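Section 3. Getting Your Fukavo Sewing Machine Ready for Its First Seam

Welcome, and thank you for bringing a Fukavo home! Set aside a quiet half hour for this part, make yourself a cup of tea (keep it well away from the machine, please) and take the steps in order.

CAUTION: Switch the machine off and unplug it before you touch the needle or the presser foot.

1. Choose a steady table with room to the left for your fabric to rest on.

2. Turn the handwheel toward you until the needle is as high as it will go.

3. Loosen the needle clamp screw, slide the new needle up with its flat side to the back, and tighten the screw again.

4. Wind a bobbin with ordinary polyester thread and drop it into the case, leaving a nice long tail.

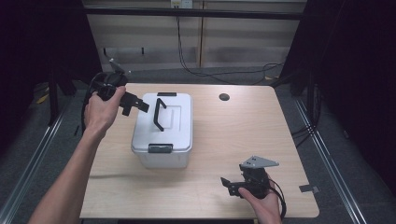 Storage box with the lid closed and a latch at each short end.

5. Thread the top of the machine with the presser foot up, following the numbered arrows, then plug in and sew a few inches on a scrap of cotton.

NOTE: If the stitches loop underneath, don't fret, it happens to all of us. Take the top thread out completely and start step 5 over.

NOTE: Spare feet and bobbins like a dry place with a lid on it. Oil the hook after every 3,000 yards of thread, or sooner if you sew a lot of fleece (it sheds terribly!).

Tension settings are covered in Section 4.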